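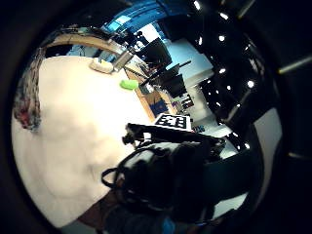 Perguntas frequentes: mesas brancas e arrumação da bancada

Um tampo branco faz mesmo a sala parecer maior?
É o que dizem os catálogos. Eu diria que faz a sala parecer mais clara, enquanto o tampo estiver livre.

Vale a pena pagar mais pelo tampo Belton?
Depende do que se espera. Custa 300 euros, contra 200 do Fereck, e a diferença está sobretudo no acabamento da borda. Loan Bạch trabalha num Fereck desde fevereiro e ainda não vimos razão para trocar.

As manchas saem com vinagre?
Algumas. Café, sim; marcador permanente, duvido. Desconfie de quem promete que sai tudo -- e experimente primeiro num canto.

E as calhas para cabos?
Ajudam se os aparelhos ficarem sempre no mesmo sítio. Quem muda os monitores de lugar todas as semanas acaba com os cabos outra vez por cima da mesa e uma calha vazia por baixo.

Devo comprar caixas organizadoras?
Antes de comprar, tire da mesa o que não usou este mês. Hằng Trịnh fez isso e devolveu as caixas por abrir.

Mesa branca cansa a vista?
Com luz forte por cima, pode cansar. Um tampo mate reflete menos, mas não faz milagres. Mude primeiro o candeeiro de posição, que é grátis.

Fazem entregas fora de Ustham?
Sim, em encomendas acima de 800 euros. Abaixo disso, o transporte é pago à parte.

Página revista em 28 de agosto de 2018.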